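Minutes, Uncombe shared workshop, robot build night
2019-05-07
4 shares | 287 comments

I took the notes again, so blame me for the spelling! We started late (the kettle) and went straight to the arm.

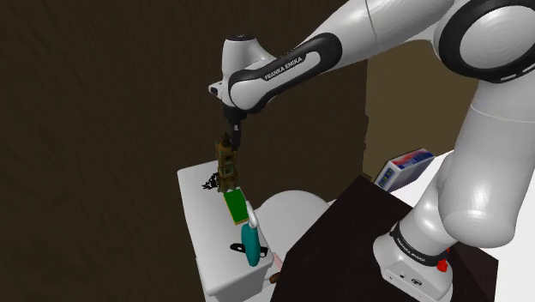
Budget first. We've spent 941 dollars and I asked that we hold off on more parts until February's bills are sorted. Agreed, with some grumbling. Then we got into the simulated bench, where the arm has the little tower thing hanging just over the green board, and we argued for ages about how much clutter to leave on the white tabletop. I like the clutter! Vote: keep it.

Ruson, our grasp script, is up to nearly 3,346 practice runs on the shop computer. Roussel (the old planner) stays as a backup until somebody has time to pull it out. We also want a view from near the fingers in the log, so we can check the grip before each move.
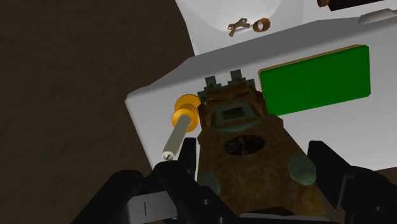

Close view: tower between the two black fingers, crown end up.

Still to do: rename the folders, fix the shelf by the door, and decide if Alter is really what we're calling this build. I'm a yes. Next meeting same time, bring snacks.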